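Modular task board

A modular task board is a portable box fitted with everyday controls - buttons, switches, sliders and the like - gathered onto one surface so that the handling of each can be practiced, compared or tested in a single sitting. Boards of this sort borrow their parts freely from arcade cabinets, workshop panels and audio equipment, and a good deal of their charm comes from seeing such old acquaintances side by side. They are also known as control boards or, among hobby builders, simply as boxes.

Construction

The usual body is long and low, and is made up of separate modules joined in a row. Three is a comfortable number, as it leaves the board wide enough to sit steady on a table and still short enough for one person to lift. Carrying handles are commonly fixed at the two ends, in the form of open loops that stick out past the body and leave the working surface clear. Builders tend to choose quiet colors for the housing, with dark blues, grays and teals being great favorites, and to save the bright ones for the parts that are meant to be pressed.
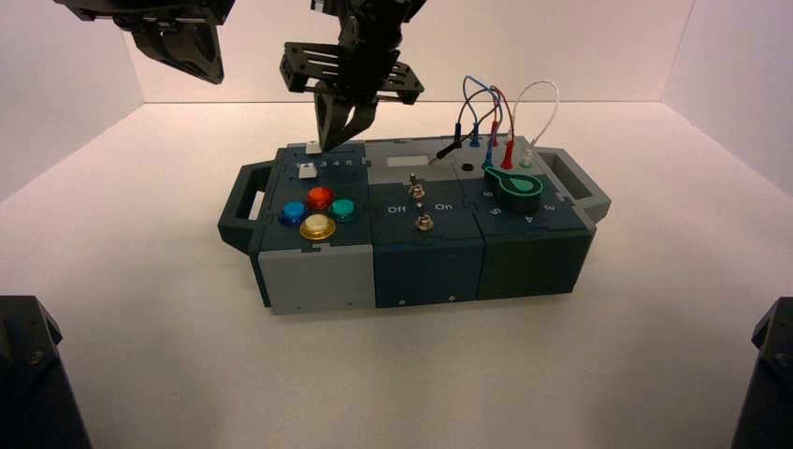

Buttons

Round push buttons of the arcade type are perhaps the best loved feature of any board. Four of them set in a diamond is a familiar arrangement, with blue on the left, red or something close to it at the top, green on the right and yellow at the bottom. Each button sits in a dark ring, which helps the eye to find its edge. The diamond will feel natural to anyone who has spent a rainy afternoon with a game controller, and it has the further merit of giving every button a position as well as a color, so that an instruction such as "press the top one" is as clear as "press the red one."

Sliders and toggle switches

A slider is a knob that travels along a straight track, often with a short row of printed numbers beside it. It asks for a lighter and more patient touch than a button does, and beginners very often overshoot the mark they were aiming for. On many boards the track is placed along the rear edge, behind the buttons.

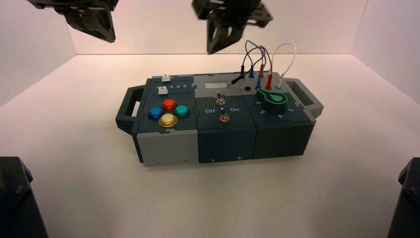 Toggle switches make a different demand again, for the lever is small and has to be pushed firmly to one side. Metal levers are generally preferred over plastic ones, and the words "Off" and "On" are printed to the left and right so that there can be no argument over which way is which. The Kullcombe pattern, a popular set of plans among home builders, calls for two toggles in the middle module, and the later Jandatberg plans kept the same layout.

Care and storage

A board needs very little looking after. The Deligiannis handbook, which many clubs still pass around, suggests wiping the top with a dry cloth and checking the screws after every 400 sessions. The parts supplier Rurier lists its replacement buttons as good for 4000 presses, though plenty of owners - particularly those with children in the house - keep a few spares in a drawer all the same. Boards are best stored flat and away from direct sun, which can fade the printed lettering.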